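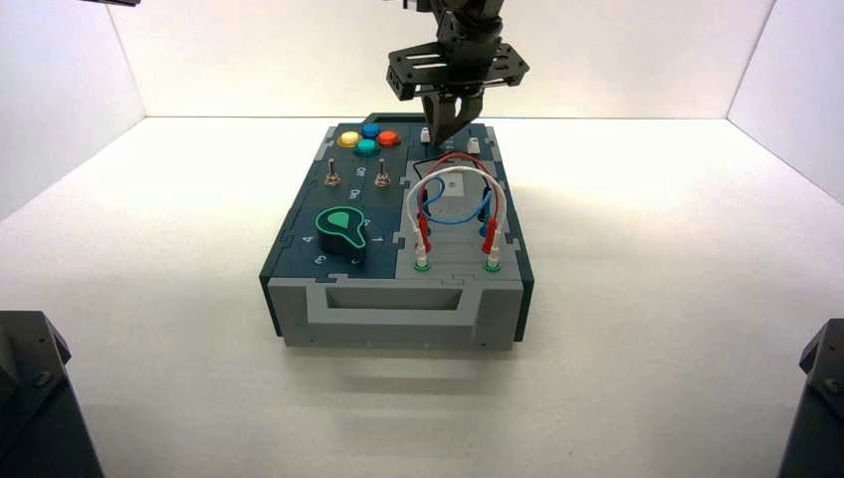 제4장 재고, 혹은 아직 팔리지 않은 낙관

학습 목표
재고가 생기는 이유를 주문 비용과 보관 비용의 관계로 설명한다.
안전재고와 그냥 남은 물건을 구별한다.
수요 예측이 틀렸을 때 누가 그 비용을 내는지 따져 본다.

4.1 창고에는 왜 늘 물건이 있는가

문구 도매상 Anel의 창고 장부에는 초록색 서류철이 335상자 올라 있었다. 창고를 맡은 지 얼마 안 된 호자리우 고디뉴(Rosário Godinho)가 영업부에 이유를 묻자, 예전에 초록색이 잘 나갔다는 답이 돌아왔다. 언제였느냐고 다시 묻자 영업부는 회의에 들어갔다. 장부를 거슬러 올라가 보니 초록색 서류철이 마지막으로 상자째 나간 것은 약 4년 전이었고, 받는 쪽은 같은 회사의 총무부였다.

재고를 다루는 책은 대개 수식으로 시작한다. 우리도 곧 그렇게 할 것이다. 하지만 그 전에 재고가 사람의 결정이 쌓인 결과라는 점을 짚어 두자. 상자 하나하나에는 누군가가 "이 정도는 팔리겠지"라고 생각한 순간이 들어 있다. 회계에서는 이것을 자산이라고 부른다. 회계는 때때로 마음이 너그럽다.

물론 물건을 쌓아 두는 데에는 그럴듯한 까닭이 있다. 주문을 한 번 넣을 때마다 운송비와 서류 작업이 따라붙으니 한꺼번에 많이 사는 편이 싸 보인다. 공급이 늦어질 수도 있고, 손님이 갑자기 몰릴 수도 있다. 가격이 오르기 전에 미리 사 두려는 마음도 있다. 앞의 것들은 계산할 수 있는 이유이고, 마지막 것은 투기에 가깝다. 사내 보고서에서는 보통 '전략적 선구매'라고 적는다. 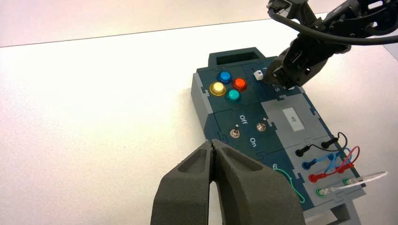
주문 비용과 보관 비용은 서로 반대 방향으로 움직인다. 한 번에 많이 주문하면 주문 횟수가 줄어 주문 비용이 내려가지만, 평균 재고가 늘어 보관 비용이 올라간다. 조금씩 자주 주문하면 창고는 한산해지고 구매 담당자의 전화기는 뜨거워진다. 두 비용의 합이 가장 작아지는 주문량을 경제적 주문량이라고 하며, 4.2절에서 직접 유도해 본다. 미분을 한 번 해야 한다. 한 번뿐이니 참기 바란다.

보관 비용을 창고 임대료와 같은 것으로 여기는 학생이 해마다 나온다. 임대료도 들어가지만 그것만으로는 모자란다. 물건에 묶인 돈의 이자, 보험료, 파손과 분실, 유행이 지나서 생기는 가치 하락이 모두 포함된다. 문구 회사 Purves는 한때 보관 비용을 영(零)으로 놓고 주문량을 정했다. 창고가 자기 건물이라 공짜라는 논리였다. 그 건물의 일부를 남에게 빌려줄 수 있다는 사실은 옆 가게가 임대를 문의하러 왔을 때에야 계산에 들어왔다. 포기한 임대 수입도 비용이다. 제2장에서 배운 기회비용이 여기서 다시 나온다.

4.1.1 안전재고라는 이름의 위안

수요가 날마다 똑같다면 안전재고는 필요 없다. 수요가 날마다 똑같은 곳은 교과서의 연습 문제뿐이므로, 대부분의 가게는 예상보다 조금 더 갖고 있으려 한다. 문제는 '조금'의 크기이다. 담당자는 물건이 떨어졌을 때 전화를 받지만, 물건이 남았을 때는 전화를 받지 않는다. 이런 자리에 앉은 사람이 어느 쪽으로 틀리려 할지는 통계학을 몰라도 짐작할 수 있다.

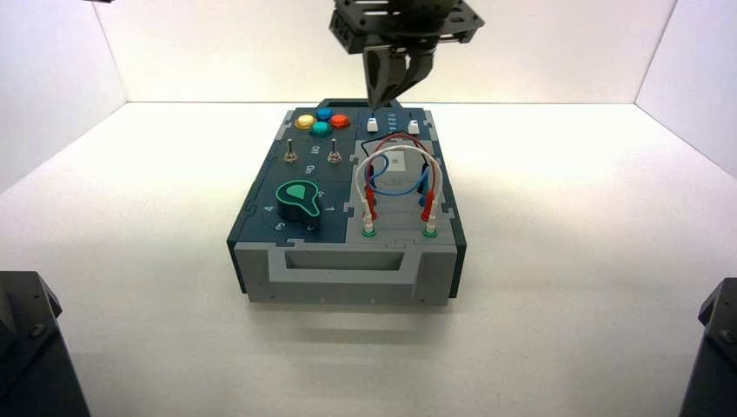

사진 제공: Skokance

부품 도매상 Sturon의 사례를 보자. 이 회사에서는 지점이 본사에 주문을 올릴 때 저마다 여유분을 얹었다. 본사는 지점이 여유분을 얹는 줄 모르고 합계에 다시 여유분을 얹었고, 공장은 본사가 늘 급하게 추가 주문을 한다는 것을 기억하고 한 번 더 얹었다. 손님이 나사 85봉지를 찾던 달에 창고로 들어온 양은 그 몇 배였다. 각자는 자기 자리에서 신중하게 행동했다. 신중함이 여러 번 곱해졌을 따름이다.

아일라 프렌더개스트(Isla Prendergast)는 Sturon에 자문하면서 지점의 주문량 대신 계산대의 판매량을 본사와 공장에 함께 보여 주자고 제안했다. 새 기계도 새 인력도 필요 없는 제안이어서 경영진은 처음에 미심쩍어했다. 값이 싼 조언은 대체로 그런 대접을 받는다. 판매 자료를 공유하자 주문의 출렁임이 눈에 띄게 줄었는데, 자료를 내놓지 않겠다고 버틴 지점이 하나 있었다. 그 지점의 여유분이 어떤 모양이었는지는 이 장 끝의 연습 문제에서 다룬다.

공급 단계를 거슬러 올라갈수록 주문의 변동이 커지는 이 현상을 채찍 효과라고 한다. 손잡이를 살짝 움직여도 끝은 크게 휘둘리기 때문에 붙은 이름이다. 자세한 모형은 제5장으로 미루고, 당분간은 단계가 하나뿐인 가게를 생각하자. 공급자는 약속을 지키고, 손님은 일정한 속도로 찾아오며, 아무도 반품하지 않는다. 이런 가게가 있다면 저자도 꼭 한번 가 보고 싶다.

생각해 볼 문제
고디뉴는 초록색 서류철을 반값에 처분하자고 했고, 영업부는 손실이 장부에 나타난다며 반대하였다. 처분하지 않으면 손실은 어디에 나타나는가? 한 문단으로 쓰되 '전략적'이라는 말은 쓰지 말 것.

4.2 경제적 주문량

한 해 동안의 수요를 D, 주문 한 번에 드는 비용을 S, 물건 하나를 한 해 보관하는 비용을 H라고 하자. 한 번에 Q개씩 주문하면 연간 주문 횟수는 D/Q이고, 재고가 Q에서 시작해 일정한 속도로 줄어 바닥나는 순간 다시 채워진다면 평균 재고는 Q/2이다. 따라서 연간 총비용은 주문 비용 SD/Q와 보관 비용 HQ/2의 합이 된다.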